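Plandville Road Rules Table: README

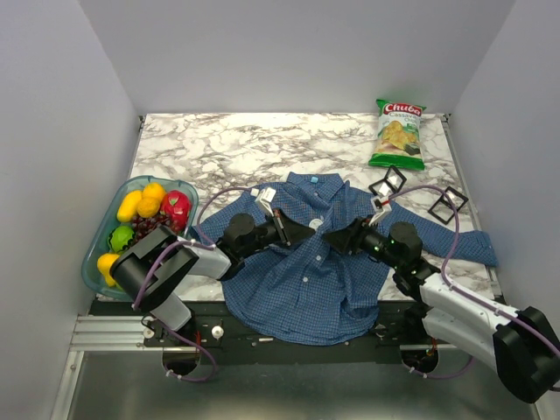
What does the table cover?
State traffic laws on passing stopped vehicles, one row per law, with the fine, the lane rule and the speed rule as written on the day we read them.

Last full check: 1/2/24. Maintained by Zarmeena Rana.

Files
rules.csv has 820 rows. Amended laws keep their old rows, so don't take the row count as a count of laws in force. Filter on status first.
sources.csv gives the page each row was copied from. 54 of those links are dead and I have not found replacements.

Where the rows came from
Most were typed in from state code sites. The older part was merged from the Dumden list, which I would not have used if there had been another choice. It mixes "slow down" with "move over" as if they were the same duty. I fixed the ones I caught.

Known problems
The fine column is the base fine. Court fees are missing, and in 2 states the fees are bigger than the fine.
The vehicle_type column has 7 values. "Service" is a junk drawer: tow trucks, utility crews, whatever didn't fit.
Effective dates that say June with no day were entered as the first of the month.

Use
Contreras used an early copy to claim these laws cut crashes. Nothing in the table can show that. It records what a law says, and has no crash or ticket data at all. The Laltus import script drops blank fines to zero, so check your copy before you average anything.

Corrections are welcome with a link to the statute. News stories don't count.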